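4.2 Grip stability on soft and rigid containers

The second set of trials compared two finger pad designs on household containers. Both were fitted to the same hand-held body, so that any difference would come from the pads and not from the linkage or the trigger. The Posero pad is a flat moulded strip. The Stelum pad is softer and has a shallow groove down the middle. Pads were swapped between blocks, and each operator used both.

Containers were chosen to cover a range of stiffness. Squeeze tubes sat at the soft end, plastic bottles in the middle and glass jars at the rigid end. Operators worked with one gripper in each hand, picked up an item with each, raised both clear of the table and held them there while the wrist cameras recorded (Figure 7). They were asked to hold the items away from the body and to keep the printed face of the container towards the camera where they could.
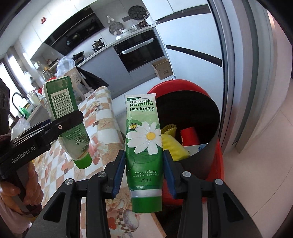 Figure 7. Two-handed hold in a home kitchen, seen from the camera on one of the grippers. A tube of hand cream is held upright between blue finger pads, with a green plastic bottle held upside down in the second gripper.

A hold was scored as stable if the container did not rotate or slide against the pads between the end of the lift and the start of the lowering movement. Scoring was done from the recorded video by two of the authors working separately, and disagreements were settled by Sunita Solanki, who had not taken part in the recording. We collected 128 holds. A further 9 were thrown out, mostly for motion blur during the lift.

The two pads performed much the same on glass jars. On squeeze tubes the grooved Stelum pad did better, as the wall of a part-full tube folds into the groove and resists turning. The flat Posero pad let tubes swing when they were gripped far from the centre of mass. Operators learned to correct for this within a few holds, and the later blocks show less of it.

Bottles gave a less clear result. Inverted bottles shifted more often than upright ones with either pad, and most of these shifts happened in the first moments after the lift. Agarwal reports a similar effect for a fixed arm with parallel jaws, but used heavier bottles and a slower lift, and we would not read too much into the match.

Colour and lighting had little effect on scoring. Reflections off glossy labels made small rotations harder to judge, and seven holds were scored a second time for this reason. The Holska controller logged finger opening throughout, but its readings were too coarse to pick up slip on their own and were not used in the scores.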